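Notebook / Teleoperation / Kitchen Sim

15 Dec 2024
Dorothy Pearce

Continuing with remote demonstrations in the Garside kitchen. Goal for this session was a usable set for the stock pot task before the training job goes in the queue. Task as written: reach the pot, take hold at the loop handle, lift, set down on the counter. Operator drives the simulated arm from the Kudel hand controller. Position and rotation both mapped, gripper on the trigger.

Started from the August controller settings. Translation scale was far too high for work near a rim. A small wrist movement at my end became a large swing at the tool, and the first few attempts ended with the pot pushed along the counter. Cut the scale to half and left rotation at one to one. Much easier to hold a line after that, but long reaches now need the clutch: release, bring the hand back, re-engage. The clutch press shows up in the recording as a flat stretch in the commanded pose. I am leaving these in the raw files and trimming them in the export, with the trim threshold saved alongside.

Round-trip delay through the Uverel link stayed roughly 8 ms most of the time. Did not feel it. What I did feel was the arm settling after a quick stop, which looks like joint damping and should be the same for every operator.

Checked the views before recording in bulk. The low counter view gives the inside of the pot and the loop handle on the right. It loses the end of the arm once the tool drops behind the rim. There is also a solid black shape standing left of the pot, no shading on it at all, only an outline. It hides part of the teal object and takes up a lot of pixels. Suspect a missing material, not yet confirmed. Geometry and contact are a separate question and I have not tested those.

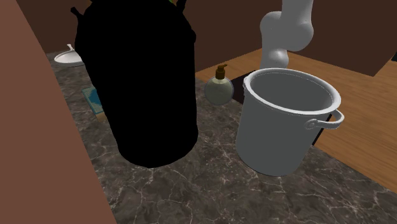

Changes to the recording procedure

1. Operator uses the overhead view for the approach and the low view for the final alignment only. Switching is on the left thumb button.

2. Save all views for every demonstration, including the ones the operator did not use. Caltero drops unused streams by default. Turn that off in the session file, not in the menu -- the menu setting does not survive a restart.

3. Log the tool pose in the pot frame as well as the world frame. Replays against a shifted pot are hard to compare otherwise.

4. Mark failed grasps as failed and keep them. Do not re-record over the same index.

Numbers for the set so far: 628 demonstrations kept after filtering, out of 1,748 attempts on disk. Most rejects are pauses longer than the limit or a pot that was moved before the grasp. The pause limit is probably too strict for new operators. They stop to think above the rim, then carry on with a perfectly good grasp. Rerun the filter with a longer limit before asking anyone for more data.

Replay check: open-loop playback of kept demonstrations matched the recorded final pot pose in all but 2 cases. Both had a clutch press during contact. Added a rule to the export script that flags any clutch event while the contact signal is on.

Still open:

- Black shape. Look up the object in the asset list, check the material path, reload with defaults. If it renders properly after that, decide whether the existing frames can be re-rendered from saved state or have to be dropped.
- Whether the handle grasp is what we want at all. A rim pinch is quicker by remote control but tilts the pot on the lift. Mixing the two in one set without a label is a bad idea, so add the label first.
- Rotation scale. One to one is fine for me. Have not tried it with anyone else driving.

Training job is held until the filter rerun is finished. Config is in the usual folder, seed unchanged.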